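How do I get my kids (and me!) to drink more water in August?

Pendo Lyimo
We moved to Fetmont in spring and I was not ready for this heat! My two would happily live on juice. I'd love them to reach for water without me nagging all day. What works at your house?

14 comments

Ekua Gyamfi
Oh, I love this one! We keep water out on the table wherever the kids are playing, all afternoon, and they sip without thinking about it. Puzzles, homework, drawing, whatever they're into.
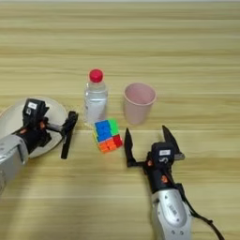

Then at 4 p.m. we all stop for a big glass together, with frozen berries in it if I remembered to buy them. Mine went from grumbling to asking for it in 20 days, I was thrilled!

Shared 119 times

Mutua Kariuki
Cucumber slices. Try it!!

Svetozár Lukáč
Seconding the berries. Mint is great too, and it grows like crazy in a pot. Ours came from the market in Cirnier.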